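2026-05-25
Screening room notes, Ovwood pilot

Watched the rough cut of episode one again with the colour pass on. Turar's posters promise a full ensemble of heroes, but two of them get a single line each. I don't buy the claim that test viewers loved it – 80 people saw it, 75 filled in the form, and the form only asked about the costumes.

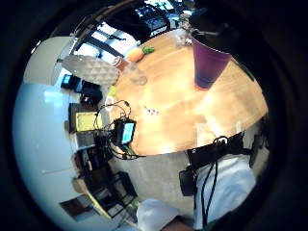 Round table, purple cup, oval placemat.

The Khattak crossover is still listed as confirmed. Confirmed by whom? The script I have is 222 pages for the season and the character isn't in it. Pakport says new pages come in October. I'll believe it when I read them.

To do: check the end credits against the cast list, and ask again for the sound notes on the rooftop fight.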